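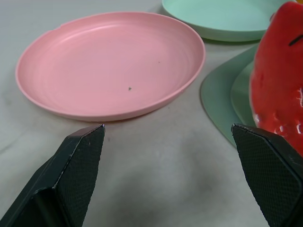

Subject: Re: [celileo-users] Replacing the task graph with the language planner in 2.x
From: Corina Bucur
To: celileo-users

Marcelle Arnaud wrote:
> We have had the new planner running on the plates and fruit task since
> March and I'd like to propose we make it the default. It takes the
> instruction as text, asks the detector what is on the table, and writes
> the pick and place sequence for both arms. No task graph, no hand-written
> preconditions. Over 30 episodes it finished the task in all but 4. I think
> that's enough to retire the old graph code, which only Sebastian
> understands anyway.

I read the branch over the last couple of evenings and went through the logs you uploaded. I'm not against the planner going in. I'm against it going in as the default on this evidence, and I'd like to be specific about why so that we don't have the same thread again in two months.

First, the task. Fruit goes on plates. There is one sensible plate for each fruit, and the instruction names the plate by color. A planner that reads "put the mango on the yellow plate" and emits pick(mango), place(yellow_plate) has copied the nouns out of the sentence in the order they came. The old graph does this too. If the claim is that the new one plans, I want to see an instruction where the order matters: a plate that has to be cleared before something else can go on it, or a fruit only one arm can reach. I grepped the instruction file and there is nothing of that sort in it.

Second, the detector. The planner believes whatever object list it gets, and the list comes from the head camera. Look at how it does on yellow against yellow. Once the mango is down on its plate the mask for the mango bleeds into the mask for the plate, and in several of your logs the two are merged into one object called "plate" for a while. The planner then decides the mango is missing and schedules another pick. You don't notice because the right arm is hovering over that plate, the retry times out, and the episode checker (which uses the same detector!) gets a good mask on its last try and marks the episode as done. I'd call that a failure with a lucky ending. Your script calls it a success.

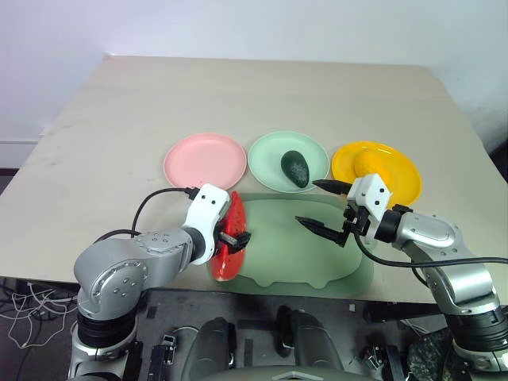
The same goes for occlusion. As soon as a gripper is over a plate, the head camera loses part of whatever is on it, and the object list changes length between one planning call and the next. The old graph holds its last state until something contradicts it. The new planner has no memory beyond the text of its own previous plan, so an object that drops out of the list is gone as far as it is concerned. I replayed one log with the watermelon still in the left fingers and got a plan that began with picking up the watermelon. Nothing in the executor rejects that. The precondition check that used to reject it lives in the graph code you want to delete.

Third, timing. The planner call blocks. While it is thinking, both arms hold position, and the median wait in the logs is 400 ms, which I could live with. The tail is what bothers me. Javiera asked about this in the spring and was told it would be made asynchronous. I can't find the commit.

What I would support:

Keep the graph as the default. Put the planner behind a flag, off, and let people who want it turn it on.

Move the precondition checks out of the graph and into the executor, so that both paths go through them. "Gripper already holding something" is one line and I'll write it.

Score the episodes with something other than the detector under test. A person looking at the last head camera image would do. So would the wrist camera from a fixed pose after the arm retracts, though up close it sees parts of plates and we'd have to stop the segmenter treating two greens as one.

Shuffle the plates. If mango on the yellow plate is the layout in every log, we have learned very little about whether anyone is reading the instruction.

Sebastian, you said off-list that the graph code is ugly, and it is. Ugly and understood by one person is still an argument for documenting it before we drop it.

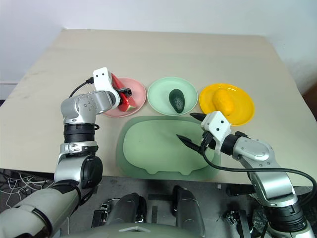 Corina Bucur
Perception and tooling, Potstead

P.S. On the Dellura calibration tool, which Marcelle mentions further down in her message:

> The offset between the head camera and the right arm is handled by
> Dellura now, so we can drop the manual step from the README.

Please leave the manual step in. The tool writes its result to the config and exits with status 0 even when the solve has not converged. I ran it twice in a row without touching anything and got two different offsets. Tamara has the output from both runs. Until it refuses to save a bad solve I would sooner have people spend the extra few minutes with the board, and I'd like the README to tell them which file to compare against afterwards.

If someone has logs with the plates swapped, send me the path and I'll run both planners over them.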